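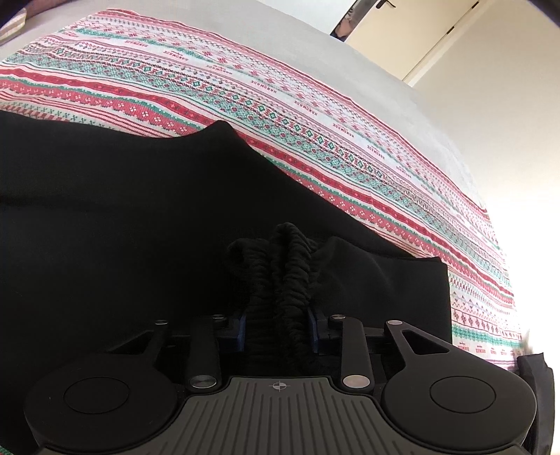

**Drawstring** (also draw cord, tie cord, or just "the string" in my family) is a length of cord, tape or ribbon that runs through a channel in a piece of cloth, so that pulling the ends gathers the cloth up. You'll find one in pyjama bottoms, swimming shorts, hoods, laundry sacks, duffel bags and a fair number of curtains. I've been keeping this page going on the Clatomville sewing wiki for a while now, and it's written from my own bench, so expect opinions along with the facts.

## Name

The word is as plain as it looks: a string you draw. Sewing people call the channel a *casing*, and that's the word I'll use. Some older patterns say "tunnel", which I like better, but I've lost that argument here more than once.

## Parts

A drawstring has a cord, a casing and some way for the cord to get out. The way out is usually a pair of buttonholes or metal eyelets, though a gap left in the seam does perfectly well on a bag. Ends can be knotted, dipped, wrapped in thread or capped with a little tube called an aglet (the same thing you get on shoelaces). A knot is the cheapest finish and the one I use most. It stops the cord fraying and it stops the end vanishing into the casing, at least until somebody small decides to pull the other side as hard as they can.

Then there's the cord lock, the sprung plastic toggle you squeeze to slide. Good on a rucksack, horrible on pyjamas — you will roll over on to it at three in the morning.

## Types of cord

**Flat braided cotton** is my favourite for anything worn at the waist. It lies flat, it holds a bow, and it doesn't dig in.

**Round braided cord** looks smarter on hoods and joggers. The polyester sort is slippery, so bows come undone unless you double them. I buy the Serkex round cord by the reel, 500 metres at a go, and yes, that is far too much cord for one household.

**Twill tape** is woven and has no stretch at all. Lovely for aprons and linen trousers.

**Fabric ties** are made from the same cloth as the garment, folded and stitched. They take ages and they look beautiful, and I make them only for people I'm fond of.

**Elastic with cord ends** is the sneaky one. The middle is elastic and only the bits you can see are cord, so the waistband stretches when you sit down. My pattern for this comes from Leonora Baluyot, who ran the Friday evening class at Adjei Fabrics and had us all unpick our first attempts.

## How long to cut it

For a waist, I measure the person's hips and add 50 cm. Hips, please, and never the waist! The garment has to open wide enough to get over the widest part of you, and a cord cut to waist length will disappear up its own casing the first time you get undressed.

Bags are easier. Measure all the way round the opening, add 20 cm, and cut two if you want the kind that pulls shut from both sides. Each cord goes in at its own side, travels the whole way round and comes back out where it started.

## Threading

A safety pin through one end is the classic method and still the one I reach for. Close it properly. I've had a pin pop open halfway round a hood, and getting it out meant opening 6 cm of finished seam. A bodkin is better for flat tape, and a drinking straw with the cord stapled inside works surprisingly well on wide casings.

If a cord has come out in the wash, iron the casing flat before you start again, as creases are what the pin catches on. Once it's back in, put one line of stitching straight down through casing and cord at the centre back. The Skastar leaflet calls this an anchor stitch and sets it at the very end of the job, which is when I always forget it.

## Children's clothes

Many countries have rules on cords in children's clothing, especially around the hood and neck, where a loose end can snag on a slide or a door. The details vary by age and by country, so look up your own before you sew anything to sell. For my own lot I leave neck cords out altogether and use elastic or a couple of poppers.

## Washing

Tie the ends together in a loose bow before the garment goes in the machine. Cotton cord shrinks, sometimes a good deal more than the cloth around it, so I soak mine in hot water before cutting. Black and navy cord can bleed on to pale fabric, and a soak shows you that too.

## See also

- Casing
- Aglet
- Eyelets and how to set them
- Elastic waistbands
- Bodkin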